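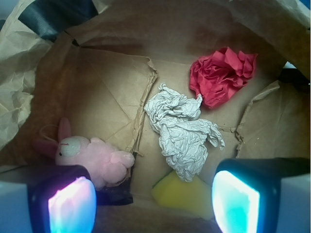
Last changed: May, by Sleiman (dataset upkeep)

# Plistetti bag set – README and house rules

Short version. Read before you add anything.

## What it is

Wrist camera stills and grip logs, soft things in paper bags. Roughly 1,000 attempts so far. Crumpled paper, sponge, plush toys. Nothing sharp, no food, no glass.

## Rules for recording

- Bag open all the way before the arm goes in. Torn flaps are OK, log them as `bag_torn`.
- Max 7 items per bag. Overlap is fine, don't tidy up.
- Finger lights stay on for the whole run. Same level, evry run.
- Fingers spread at the start pose. Closed start = throw the run out.
- 2 people at the bench when the arm is live, one of them on the stop button.
- Loops and strings (plush toys mostly) – tag `snag_risk`. Slow lift only.

## Labels

`tissue`, `paper_wad`, `sponge`, `plush`, `other`. If one item is tucked under another, tag the lower one `partly_hidden`. Not sure? Use `other`, dont guess.

## Checks

Every 100 runs, pull a batch and relabel blind. Skundach sheet, tab two. Disagreements go to Gulik, not in the chat.

## Known gaps

Bags all brown. Failed grips under-logged before the May cleanup – still fixing.

Contact: Plistetti data desk | © Plistetti | Back to top

We use cookies to keep this page working. Accept | Settings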